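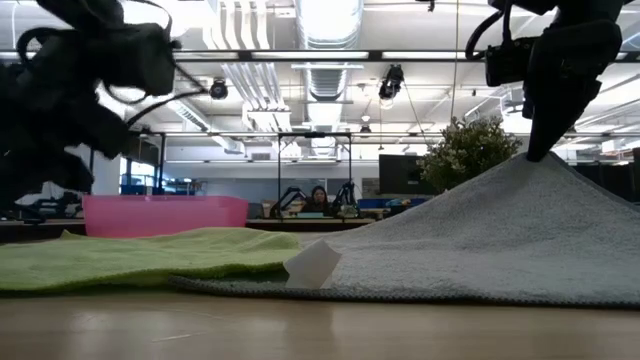

Lime green and blue-gray on the big table, with the pink tub behind.

Towel Day at Oton: the gallery

I love a folding table! Give me a smooth wooden top, a heap of cloths in colors that have no business together, and I'm happy for an afternoon. Seon-mi Um had been promising us a proper towel day since October, and she picked the colors herself (the pink was my vote, and I'm sticking by it). We put these up on 11/22/18, and I've been back to look at them far too many times.

The gray one up top is my favorite of everything we tried. It's thick, fluffy terry, the sort of towel you want after a cold swim, and look at the peak on it! A thin towel would never stand up like that. Terry this deep is a pain to fold small, though. Loïc Riviere folds in thirds lengthwise and then in half, and he gets a far neater edge than I do. I still go half, half, half and end up with something like a sandwich.

The green is lying much flatter, all soft wrinkles, and I wouldn't change one of them. Lime next to that pale gray is so cheerful. Jocelyn MacDonald wants the same pair for her bathroom now, and I think she should go for it.

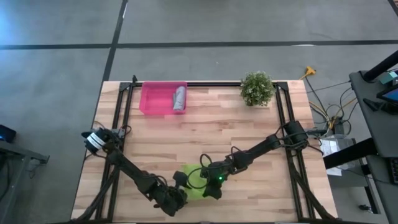

Small cloths are a different game altogether. You hold two sides, give them a little tug so the middle comes straight, and lay the thing down before it changes its mind. Thodoris Bakalis swears by smoothing from the center out, and with light fabrics I've come around to his way. The pink bin is a great spot for a folded gray cloth, too, and I like storing them on edge so you can see what you've got without digging through a stack. And the plant! All those round green clusters with the tiny pale flowers, so pretty by the pink. Every folding table should have one.

Next up are the bath sheets, 5 of them, and they're enormous. Fotis Konstantinidis has already asked for first pick of the colors, so expect a lot of orange.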